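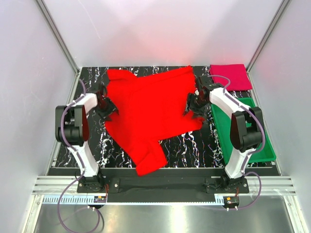
Cell 2, view from the fixed camera. Red long-sleeved garment between the two grippers; folded cloth and green tray at the right side of the table.

Kokkinos Laboratory, Limcombe
Software Release Inspection: Two-Arm Garment Handling Cell
Release under inspection: Faris 19
Inspector: Chrysanthi Drakos
Period: September

Each item is marked Pass, Pass with comment, Open or Not applicable. An Open item in Section A or B prevents unattended operation. Comments are to be written by the inspector at the cell and may not be added afterward by the development group.

Section A. Motion control

A1. Joint limits in the loaded configuration match the approved limits file. Pass.

A2. Speed limit is applied to both arms in setup mode. Pass.
Comment: The limit is read once at startup. A change made while the controller is running has no effect until restart. The operator manual should say so.

A3. Stop command halts both arms when issued from either arm's process. Pass.
Comment: Tested with the left process suspended, then with the right.

A4. Loss of messages from one arm stops the other. Pass with comment.
Comment: The second arm stopped in 59 milliseconds, within the limit. The event was logged as a normal stop and should have been logged as a fault. Ticket 16 raised.

A5. Cable keep-out volumes are loaded for both arms. Pass with comment.
Comment: The purple cables run over the tops of the arms and loop down past the bases toward the front of the cell. The volumes in this release cover the upper runs only. Extend them to include the lower loops.

Section B. Planning

B1. Collision model includes table, walls, corner posts and front strip. Pass.

B2. Collision model includes all items kept on the table. Open.
Comment: The green tray on the right edge is missing from the model. The right arm passes over its left side in ordinary reaching poses, and the planner has no knowledge of its raised rims. Add the tray as a fixed object and repeat B2 and B4.

B3. Planner rejects paths that bring the two grippers closer than the set distance. Pass.

B4. Planner returns a safe hold when no path is found. Pass with comment.
Comment: Hold is correct. The message shown to the operator is the raw error code. Plain wording is requested.

Section C. Perception

C1. Camera calibration is current and its file is named in the run log. Pass.

C2. Garment outline is separated from the table surface. Pass with comment.
Comment: The surface is glossy black with thin pale veins. Short false edges were reported along the veins near the cuff. None was selected as a grasp point during inspection.

C3. Garment outline is separated from other cloth in the cell. Open.
Comment: The folded magenta cloth in the rear right corner was merged with the red garment in two test runs. Trimow, the segmentation module, is to be checked with the color threshold at its default setting. Until this is closed, grasp points in that corner are to be confirmed by the operator.

C4. Reflected color on the back wall is ignored. Pass.

Section D. Tooling and records

D1. Release number on the operator screen matches the installed build. Pass.

D2. Logs from both arms share one clock. Pass.

D3. Replay tool opens the log of the last completed run. Pass.

D4. Previous release can be restored from the operator station. Not applicable.
Comment: Covered by the station inspection.

Result: Attended operation permitted. Unattended operation withheld pending B2. Item C3 to be reviewed at the same visit.

Signed: C. Drakos
Copy to: Limcombe cell file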